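The Quiet Set at the Mendano

I drove 235 miles in December to hear a woman sing eleven songs, and I'd do it again this Wednesday if she were playing.

Quyên Mạc doesn't tour much. She works days at a piano repair shop, she writes at night, and every so often she books the back room at the Mendano, which holds 50 people if the ones by the radiator don't mind being warm. I got the last stool. It wobbled!

If you only know her from "Hailu," the single that bounced around college radio a while back, you might expect something dreamy and soft. Live, she hits that guitar hard. Her right foot never stops (she wears boots with a heel, and by the third song I was hearing it as a drum), and she lets the quiet parts go so quiet that I could hear the ice machine down the hall. Then she'll tell a long story about her aunt's parking tickets while she retunes, and you're laughing right up until the first line of the next song knocks you flat.

We talked after the show, sitting on her amp. She told me she'd pressed 700 copies of the new record, Kekex, and had sold most of them out of her trunk. "I like handing it to somebody," she said. "Then I get to see what they do with their face."

The record is good, by the way. Side two is better than side one, and "Flisto," the long one with the pump organ, is the best thing she's written. I've played it on the way to work all week. My only gripe is that she left off the parking ticket song, and when I said so she just grinned and started coiling cables.

I got home at four in the morning with a signed copy on the passenger seat and her chorus stuck in my head, and I didn't even try to sleep. 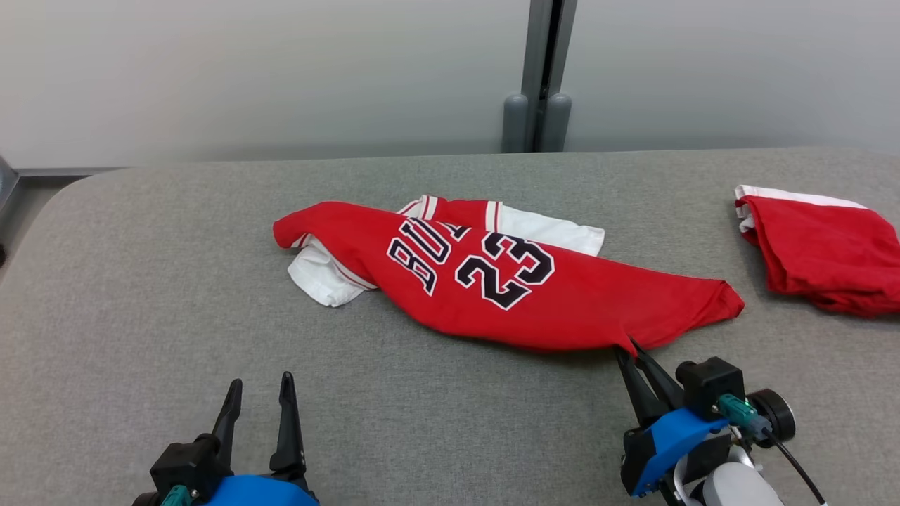
Where to Start With Quyên Mạc

Go with Kekex, side two, played loud. After that, find "Hailu" and see if you don't hear it differently.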